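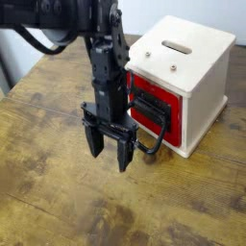

One visitor to the Fleltik page wrote in to ask how many times a person has to open a drawer before a robot can learn to do it. Great question, and we get it a lot!

How many examples do you need?
For the red drawer, we're aiming for 200. We have 148 so far, and every new one is fun to watch.

Do failed tries count?
Yes! We label them and keep them in a separate folder. A missed handle can teach the model plenty.

Do you always start from the same spot?
No. We shift the arm and the box a little between runs.

Can I help?
Please do! Sessions at our Whitlock lab run through May, and you don't need any experience. Sign up at the front desk.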